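The Odds and Ends Bin: Sorting Out a Shared Workshop
Project report by Kendra Fehr, Ibrahim Garba and Jhair Quintero

Our workshop has one big grey metal bin where everything without a home ends up, and this term we finally got to find out what to do about it!
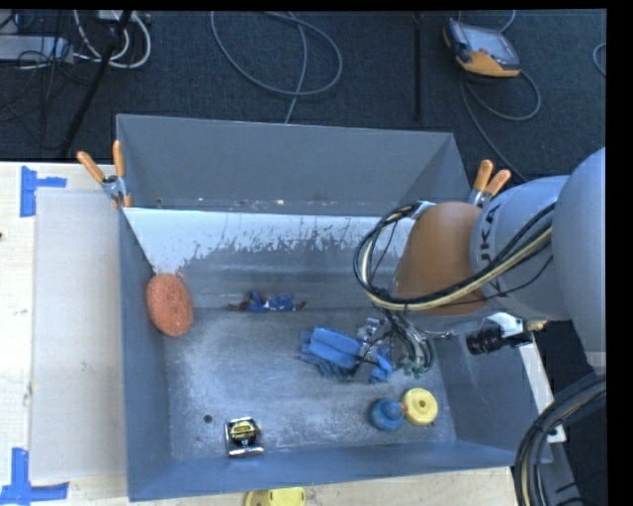

Why we picked the bin

Everybody in our class uses the bin and everybody complains about it. A tape measure ends up beside a sponge, a bunched-up blue cloth lands a bit further along, and small colourful bits gather on the floor of the thing until somebody needs one in a hurry. We loved the idea of a project where we could see the results every single day.

Our question was simple: would people put things back in the right spot if the right spot was easier to reach than the bin?

What we did

We ran the project over 4 weeks in February. For the first two weeks we changed nothing and wrote down what came out of the bin at the end of each day. Jhair made the tally sheet and Kendra did most of the sorting (she says she enjoyed it, and we believe her).

Then we set up the return shelf. It has a tray for measuring tools, a tub for cleaning gear and a hook rail for gloves and cloths. Ibrahim painted the labels by hand in a colour called Kovonholm green, left over from the drama set — it looks fantastic. The shelf sits right beside the door, at elbow height.

Results

In the first two weeks we logged 53 items. In the second two weeks we logged 30. We were thrilled with that! Measuring tools improved the most. Tape measures are heavy enough to notice in your hand, and people seemed happy to drop them in the tray on the way out.

Cleaning gear was harder. Sponges kept coming back to the bin, and Märta Sjöberg from the other class told us she didn't want to put a damp one in a closed tub. Fair enough. We swapped the lid for a wire rack on the Friday of week three.

Problems

Our categories were a bit wobbly. Is a cloth with a glove shape a glove or a cloth? We argued over that one for most of a lunch hour and ended up counting both as "fabric".

We also forgot the tally one afternoon, so that day is blank in both the chart and the logbook.

Next time

We'd like to try a smaller bin, and a fourth tray for little plastic parts. Irfan Chong has offered to build it from offcuts, and we've already saved him some green paint.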